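Gezer Live Set Archive

README, release 2

Gezer is a collection of metal and hard rock concert set lists, typed up from paper sheets and audience notes. It covers 237 shows by bands that played the Fonmont and Grevgate clubs, with 1,755 song entries in all.

Files

shows.csv has one row per concert: show ID, band, venue, support acts.
songs.csv has one row per song played, in stage order. Encores are marked with an E in the last column.
notes.txt holds anything that did not fit elsewhere — broken strings, swapped drummers, sets stopped early.

Known problems

Song titles are spelled as on the sheet, so the same song can appear under a short name and a full one. Covers are tagged only when the sheet names the original band. For 69 shows the order of the encore is a guess, and these rows carry a question mark. Intro tapes were left out of release 1 and are now included.
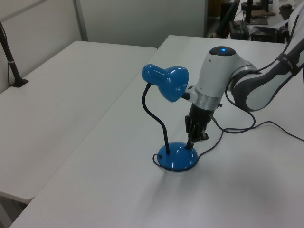 Posted by the Ollon archive desk | December 26, 2024

Corrections

Send the show ID and the line you want changed. A scan of the sheet helps but is not required. Fixes received before the end of January go into the next release; later ones wait for the one after that.

Use

Free for fanzines, radio and research. Please credit the archive by name and give the release number. Lyrics and recordings are not part of the collection.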